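Inventory at Lurkwood

The house at Lurkwood had been valued twice, and the two figures did not agree. The second valuer allowed nothing for the kitchen. Salma El Khatib was sent up from the Rardale office in April to settle the contents, room by room, on forms that had twenty lines to a page.

She worked from the top of the house down. The attic took one form. The bedrooms took three. Items under a set value were to be entered as a lot, with a short description and a condition code from A to E. Most of the attic was D. She did not use E unless a thing was in more than one piece.

The owner's niece, Loubna Bennani, had the keys and stayed in the kitchen. She had told the office on the phone that she would not get in the way. At noon she put a cloth on the table and set out fruit, and at five past she called up the stairs that it was there. Salma wrote the time at the head of the form, as the rules required for any break, and went down.

"My aunt did it every day," Loubna said. "Same cloth. She never ate at the table without something in the middle of it."

Salma looked at the cloth. It was green and white gingham. She had the form with her and a pencil, and the kitchen was next in any case.

She wrote: Tablecloth, check, one. Plate, blue, plastic, one. She left the value blank on both.

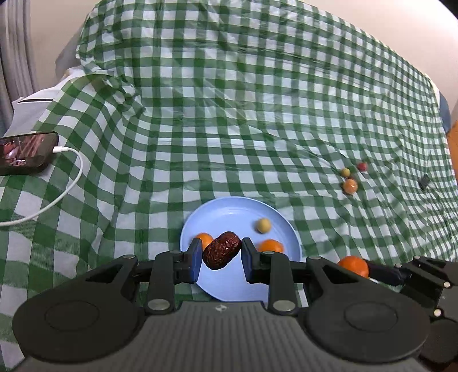
Page last changed: Jun 30, 2024

The fruit was a problem. Section 9 of the Abernathy manual, which the office had used for as long as she had been there, said that perishable goods were to be left out of the count. It also said that a table found laid was to be recorded as laid. The manual did not say which rule came first.

"Put the oranges down," Loubna said. "She would have."

"They have no value for the purpose of the form."

"What about the date?"

Salma considered the date. It was a jujube, dark red and creased all over. A dried fruit could be said to keep. The Pikmont estate had gone to a hearing over a case of dried figs, and the file on it ran to 421 pages – she had read it in her first month and remembered very little else from that month.

"Dried goods are a gray area," she said.

"She bought them by the sack. She gave them to the man who read the meter."

Salma turned the form over. The back was ruled for remarks and in her experience was not read by anyone at Rardale. She wrote that the kitchen table had been found laid, with a cloth, a plate and fruit, oranges among it, and that one jujube had been noted and not valued. She wrote that this was said to be the custom of the house. Then she signed the remark, which made it part of the record.

Loubna read it upside down from across the table. She asked what the code was.

"For what?"

"The date. You gave everything upstairs a letter."

Salma thought about it for longer than she had thought about the piano. Wrinkling was usual for the type and could not be marked against it. The skin had kept its gloss. She wrote B in the margin, initialed it, and pulled out a chair. The chair was item 454, and it was sound.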